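Re: [cell-upkeep] pads on the tray gripper, again

10 Aug 2018

Answering the pad question from the Sutonton list, with the current fingers over a lined tray:

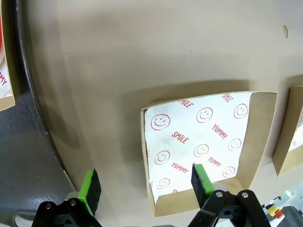
## What was asked

> We run the same Wirkik gripper on paperboard trays. Ours either
> slides off the wall or creases it, depending on its mood. In July
> we changed pads 9 times. What foam are you using, and do you
> glue it or trust the tape? Also, is the green stuff on the
> edges doing anything or is it decoration?

## What we do

Black foam on the face, green rubber coating on the edge. The green stuff earns its keep. Bare foam frays where it meets the top of the tray wall, and then you find crumbs of it among the smiley faces on the liner. A liner that says YUMMY is a poor place for crumbs.

Glue, please. We trusted the tape for 31 days and I would like them back.

Changing a pad:

1. Stop the cell and lock it out. Yes, even for this.
2. Take out the 2 screws on top of the bracket and lift the whole finger off. Peeling the pad in place saves a minute and costs you the bracket alignment.
3. Scrape the old glue down to clean metal.
4. Glue the new pad, clamp it, go to lunch.
5. Refit, then close slowly on a scrap tray before you touch the force setting.

Do both fingers together. One new pad against one tired one will walk the tray sideways — I have watched it do this for most of a shift, with great patience on its part.

On creasing: the Praker manual suggests starting at 100 percent grip force and working down. Our scrap bin suggests starting low and working up. Also check how far the fingertip reaches past the wall. Too deep and it drags the liner when it opens.

Vilela pads fit the same bracket, if your usual supplier is being your usual supplier.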